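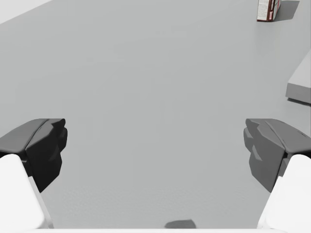
Open fingers, with a carton further back on the table.

Can a machine put the breakfast things away yet? Sometimes! You can find out how often at home, in simulation, with no robot to buy and nothing to sweep up. Kerstin Lindholm and I tried it in May on one job, picking up a box of cereal, and I've been hooked ever since.

Load a plain table and a two-finger gripper. Run the pick 54 times and move the box a little before each run. Write down every miss, including the near ones, which teach you the most.
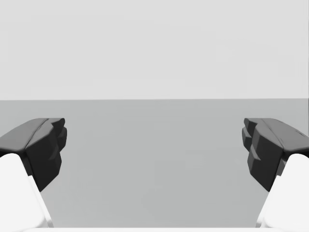 Chores go wrong for a robot long before it lifts anything. It has to find the thing first, and a box is easily out of sight. With only grey surface between the fingers, the wrist view gives it nothing to aim at, so add a slow sweep of the table to your routine before any reaching.
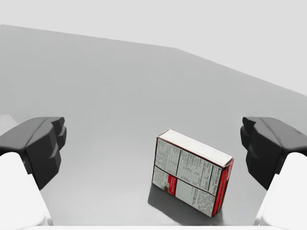

Step 2: Lining up

Check which way the carton is turned. If it stands nearer one finger, shift the hand sideways before you close, or that finger may knock it over. A carton on its long narrow edge wants the fingers on its two broad faces, so try turning the wrist up to 90 degrees. Then close slowly, lift a little and pause.

Ivar Rønning is trying mugs next, and I can't wait to see his misses.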